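Film and TV Help > Home video and collecting

Two versions of the same monster movie, which one should I buy?

Asked by Bình Nghiêm, 12 Apr 2025

Hello everybody. I am looking for a movie that I watched many times as a child, it is called Dasstead. It is about a creature that lives under a salt mine, and an engineer named Khúc who goes down to find his brother. I had it on a tape that my uncle recorded from television, so I never saw the beginning, only from the moment when the elevator stops.

In March I found that there are two discs for sale. One is from Trakent and it says "theatrical version", 977 copies were printed and each has a number on the back. The other is from Jiltard and it says "complete version", with 71 minutes of extras. The Jiltard disc costs almost double. The seller could not tell me what is different in the movie itself, he only repeated the text of the box to me.

My questions are these:

Is the complete version really longer, or is it the same movie with a new title card?

In my tape there was a scene where the creature puts its hand through the floor of the chapel and the priest keeps reading. My cousin says this scene does not exist. In which version can I find it?

Are there English subtitles on both? My wife does not hear well on the left side and we always use them. 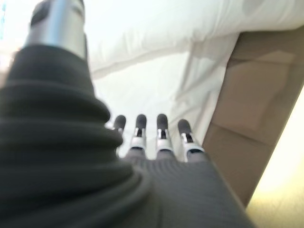
Dark fingertips, silver joints, and a ribbed thumb up close.

I should say also that I do not need the best picture quality. Our television is old. I care more that it is the movie I remember, with the same music at the end if possible. Thank you in advance to all who will answer.

3 answers

Answer from saltlamp (marked as helpful by the asker)

I own both, so I can compare. The complete version is longer, but only by a few minutes. Most of it is Khúc talking with the mine owner before he goes down, and if your tape began at the elevator you never saw that part in any form. The chapel scene is real and your cousin is wrong! It is in the Jiltard version only. The theatrical cut goes from the flooded tunnel directly to the ladder, and you can hear the music jump a little where the scene was taken out. I suppose the television station had the long print, which happened often with movies like this one.

The ending music is the same on both, the slow one with the organ. Subtitles: Jiltard has them for the movie and for the interviews. Trakent has them for the movie only, and they are small and yellow.

About the 71 minutes of extras, do not pay for these. One interview is with the composer and it is very good. The rest is trailers and a slide show of posters.

Answer from morrow_b

Trakent one. Numbered copies go up in price. I saw one listed for 3,000 last year, not sure in what currency.

Comment from saltlamp: He wants to watch it, and the scene he asks for is missing there.

Answer from Reel Two

I will be the person who says rent it first if you can. I loved this movie too when I was nine and I watched it again last winter, and the middle part is very slow. The brother is found after nearly an hour and then he just sits down and explains everything. The creature still looks great when it is in the dark and quite bad in the last ten minutes, when they turned on all the lights for some reason.

If you buy, I agree with the first answer, get the Jiltard. Check that the seller has the second printing, with the gray spine. On my copy from the first printing the sound was late in the chapter with the flood, and I had to send it back and wait three weeks for the replacement.

Comment from Bình Nghiêm: Thank you, I have ordered the Jiltard with the gray spine. I have told my cousin about the chapel and he still does not believe it, so he will come to watch it with us.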